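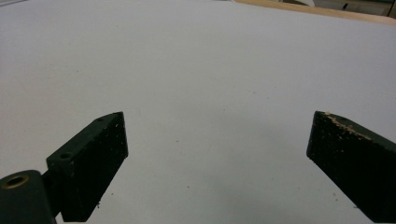

Tablero de mesa de color gris claro y acabado mate.

Tablero (mesa)

El tablero es la pieza plana y horizontal que forma la superficie útil de una mesa. Se apoya en patas, caballetes o un bastidor, y sobre él se come, se escribe, se corta, se cose o se monta lo que haga falta. En el habla corriente se le llama también tabla, sobre, encimera (esta última, sobre todo en cocinas) o cubierta en varios países de América.

Etimología y usos del término

De tabla, del latín tabula. En carpintería, «tablero» designa además cualquier panel de madera o derivados, forme parte de una mesa o no. De ahí bastante confusión en catálogos y presupuestos. Para los juegos de mesa, véase Tablero de juego.

Materiales

Madera maciza: la más antigua. Se encolan varias tablas por el canto. Se mueve con la humedad, por eso los herrajes llevan agujeros alargados.

Aglomerado y fibra: núcleo barato y estable, casi siempre revestido. Mal enemigo el agua en los cantos sin sellar — se hincha y no vuelve.

Contrachapado: chapas cruzadas, buena resistencia para su peso.

Laminado compacto: papel y resinas prensados a alta presión. Frecuente en laboratorios y escuelas.

Piedra, vidrio, metal: pesados o ruidosos, según. El acero inoxidable domina en cocinas profesionales.

Acabados y color

Brillo, satinado o mate. El mate refleja menos y cansa menos la vista bajo luz directa; a cambio marca los roces, sobre todo en tonos oscuros. Los grises claros y blancos rotos se extendieron en oficinas y talleres pequeños: disimulan el polvo fino mejor que el negro y dejan ver enseguida una pieza oscura caída. El tono percibido cambia con la luz, de azulado a cálido, aun en una misma superfice.

Las superficies con textura agarran mejor el papel pero retienen suciedad. Las lisas se limpian de una pasada.

Medidas

No hay una medida única. Para mesas de trabajo individuales se ven mucho los tableros de 100 cm de largo; para comedor o reuniones, 200 cm. En paneles sin refuerzo el grosor importa más que el ancho: un tablero largo y fino acaba combado por el centro. Se corrige con un travesaño o con un tercer caballete.

Cantos

Recto, redondeado, biselado o postformado (el revestimiento dobla sobre el borde). El canto pegado es lo primero que falla. Espesores de 3 mm aguantan golpes de silla, los más finos no tanto.

Limpieza y mantenimiento

Paño de microfibra, agua tibia, jabón neutro. Secar. Nada de estropajo en los mates: deja brillos permanentes. La madera aceitada pide una mano nueva cuando pierde el tono. Posavasos y salvamanteles, siempre con ollas calientes de por medio.

En el manual de taller de Samran Yimyam y Pongsak Rungrueang se recomienda despejar el tablero por completo al terminar la jornada, los 365 días del año, y pasar la mano por encima antes de apoyar nada delicado. Los mismos autores distinguen entre tablero «de paso» y tablero «de estar», division poco seguida fuera de su libro.

Véase también

Caballete
Encimera
Escritorio
Banco de carpintero
Mantel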